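Cell Operator, Sorting and Packing (full time, day and evening shifts)

Meseo, Order Fulfillment
Location: Cistden site, Building 2
Posting reference: 676
Posted: May 22, 2018

Meseo is filling several operator positions at its Cistden site. The site picks and packs mixed orders of household goods, office supplies and toys. Part of the picking line was converted to robot cells under the Flunow project, and the remaining manual stations will be converted in stages through December.

The position replaces the former job title of Hand Picker. Current hand pickers may apply on the same terms as outside applicants and keep their length of service.

What has changed in the work

A hand picker walked the aisles with a cart and a printed list. A cell operator stays at one group of cells. The robot moves single items between baskets and totes; the operator prepares the baskets, watches the grip, clears stops and handles whatever the cell rejects. Walking is reduced. Standing, looking and deciding take up more of the shift than before, and applicants should consider whether this suits them.

Items are mixed by design. A cell may have to handle a roll of packing tape and a toy carrot in the same run, and the two call for different finger openings and different approach angles. The operator selects the grip setting from a list and corrects it when an item slips or is crushed.

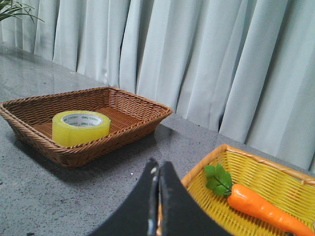
Evening shift asked us to put in the posting that the stops come in bunches: you can have a quiet hour and then three cells waiting on you at once, and the old job never did that to your nerves. Management accepts the point. Cell groups were reduced in size after the first trial period, and an operator may now call a second person to the group without giving a reason.

Duties

- Load and position baskets before each run
- Choose grip settings and record any change in the shift log
- Clear stopped cells according to the lockout procedure
- Pick by hand any item the cell has rejected twice
- Report worn finger pads and damaged baskets
- Hand over open faults in writing at shift change

Requirements

- Able to stand for most of a shift and lift 35 pounds
- Able to read and write short fault notes in English
- Normal or corrected color vision
- Picking, packing or machine tending experience is useful but not required
- No programming knowledge is needed

Training

Training lasts 7 weeks and is paid at the full rate. The first part is given in the Quintero training room, the rest on the line beside an experienced operator. Trainees must complete 100 logged stop clearances before working a cell group alone - practice stops count.

Pay and hours

Pay starts one grade above the former Hand Picker rate. Output is measured per cell group and is not used to set individual pay. Grip and fault logs are kept for maintenance purposes.

How to apply

Send a work history and your preferred shift to the Meseo hiring office, Room 208, Cistden site, or leave both at the gate. Quote the posting reference. Applicants selected for interview will spend two hours at a working cell before any offer is made. Safety shoes are provided for the visit.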